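### 3.2 Light and the people who sit in it

I'll admit I went into this part of the study expecting a boring answer. Brighter rooms, fewer complaints, done. We set the desk level at 500 lux in the Pirard rooms and pushed it to 2000 in the Jernent rooms, then left everybody alone from February on and asked them to keep a short diary (two lines a day was plenty). What came back was a lot messier than I'd hoped – and a lot more fun to read.

People hardly mentioned the desk at all. They wrote about the ceiling. A white ceiling throws light back down at you from everywhere, and some of our diarists loved that while others said it made the whole afternoon feel like one long noon. One person in the Jernent group wore a baseball cap for most of the study, and I'm still not sure how to code that.

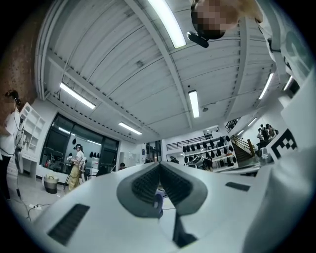

**Figure 2.** A large, brightly lit room with a white ceiling, seen from a low angle.

So we went back to the diaries and sorted every comment by where the writer was looking when the light bothered them. Of the 40 people who finished, the ones with jobs that kept their heads down were the easiest to please. Anyone who spent the day looking up and across the room had opinions, and plenty of them! The Šimkus glare scale, which we'd picked mainly for being short, doesn't ask about this, so we added a question of our own (see the appendix for the wording). I'd word it differently now – "overhead" meant the lamps to half the group and the ceiling to the rest.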